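Tillitz Control Software - Frequently Asked Questions

What does Tillitz do?
Tillitz is the layer between a trained policy and the arm controller. It receives a target pose for the gripper, checks it against joint and speed limits, and sends a smooth command to the arm. It does not train models.

Do I need two arms?
No. The configuration file has one block per arm, and you can delete the second one. Our own bench at Cluvness has two, and the default file is written for it.

Which camera views does the policy receive?
The default is one view close to the gripper and one view over the table. You can change the list in views.cfg, but the order must be the same in training and at run time.

Block task, gripper and table views:

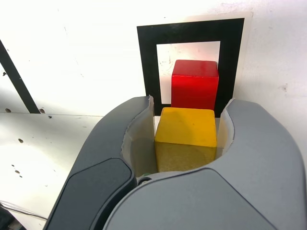
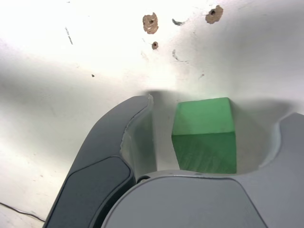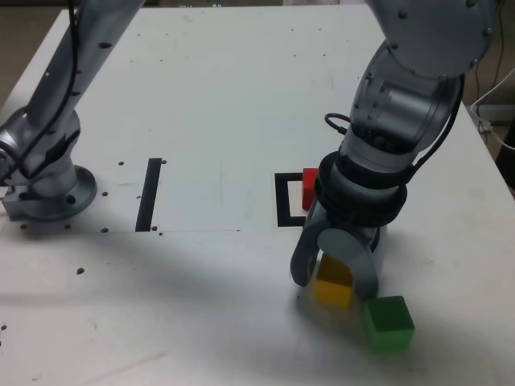
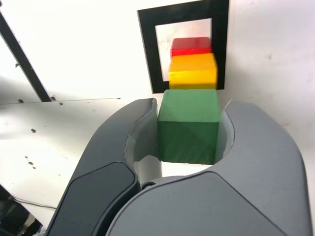 Why does my gripper stop before it closes on the object?
Most often the force limit is too low. The value 32 is good for small cubes. If you changed the finger pads, please run the closing calibration again - the old offsets are not valid any more.

How much data was used for the block policy?
The released checkpoint was trained on 3,327 demonstrations. We kept 201 more for evaluation, and these were never used for tuning. Viorica Georgiev wrote the split script, and it is included in the tools folder.

The planner reports "no path, code 13". What is the meaning?
The start pose is already inside a forbidden zone. Move the arm by hand in free mode and plan again. If the code comes back, check the table height in your world file.

Can I use Tillitz together with Natbridge?
Yes, from the February release. Start Natbridge first, otherwise the clock of the two programs will not agree and the logs are difficult to read.

Where do I report a bug?
Send the log folder and your configuration file to Spyros Matić. Please do not send only a screenshot of the error.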